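June, notebook 3, Namano finish trials

9:40 am. Opened the cabinet and the third set of coupons is still tacky, so whatever I wrote last week about being finished by lunch should be read as comedy. Panels 1 to 6 have the Plunico hardwax, two coats. Panels 7 to 12 have the Somboon water-based, three coats, sanded at 320 between. Panel 13 has whatever was in the unlabeled tin on the shelf by the sink. I know. It was a good-looking tin.

The question from Namano hasn't changed: they want a pale tabletop that stays pale, doesn't feel like a lunch tray, and survives coffee. Pick two, I told them. They picked three.

Color first. The hardwax goes on slightly warm, as everyone says, and under the window it looks like weak tea. Under the ceiling tubes it looks fine. Ashok thinks we should judge everything under the tubes because that is how the cafe is lit. I think people carry tables over to windows, or at least they carry themselves over. We're doing both now, which doubles the paperwork, and I'm the paperwork.

Abrasion. Ran the rub block on panels 1, 2, 7 and 8 until the sheen broke. Panel 1 went at 841 strokes, panel 7 at 1,368. The other two I'm not writing down, as the counter slipped on panel 2 and I was on the phone for part of 8. Redo both. Panel 7 is tougher but when it fails it fails white, a cloudy patch you can find with your eyes half shut. Panel 1 just goes dull and looks like a table somebody has eaten at. I'd take dull.

Coffee rings: left 77 minutes, wiped with a damp rag. Hardwax shows a faint ring that I could mostly buff out with my sleeve (not in the protocol). Water-based shows nothing. Panel 13 now has a ring, a halo around the ring, and a smell.

The thing I keep going back and forth on is grain. Ivwood sends us flat-sawn stock, and with those long looping figures a thick film makes the top look like a photograph of wood. The thin coats let it sit closer to the surface, or that's how it reads to me. I wouldn't put that sentence in front of a client, but it's the reason people run a hand over one sample and skip the next. 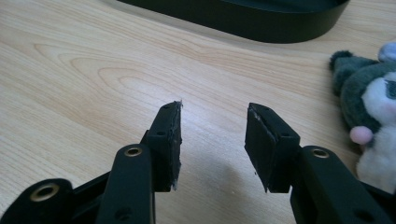

Lacey Whiteley read this page over lunch and wrote in the margin that I'm grading on romance. Her point is that a cafe owner looks at the grain for a week and then looks at the stains for ten years, so the water-based should win unless we can show that the hardwax can be patched in place by someone with no training and a bad rag. She also wants to know why panel 13 is in the study at all.

Fair, mostly. The repair argument is the one that matters and I haven't tested it. So:

2:15 pm. Scuffed a palm-sized area on panels 3 and 9 with the green pad. Panel 3: wiped on fresh hardwax, waited ten minutes, buffed. You can find the patch if you know where it is and tilt the panel. Panel 9: recoated the scuff with a foam brush, and now there's a neat glossy island with a shoreline. To get rid of it I'd have to sand back the whole panel. Ashok tried feathering the edge and made a second, larger island.

Lacey has been shown panel 3. She said "hm," which I am recording as data.

Still to sort out:
Redo abrasion on 2 and 8, phone in the drawer.
Ask Plunico if the white-tinted version is the same base. Their sheet says "similar," a word I've been hurt by before.
End grain. It drinks the hardwax and goes two shades darker than the face. Maybe seal it first, maybe call it a feature.
Moisture on the new boards from Ivwood before anything gets glued. The last lot moved.
Cut more coupons. Current stack is 31, minus the ones propping up the drying rack.
Panel 13: move outdoors.

4:50 pm. Panels 4 to 6 dry to the touch. Panel 5 has a fingerprint in it. Mine, I checked. Leaving the cabinet fan on overnight with the door cracked, so please don't shut it.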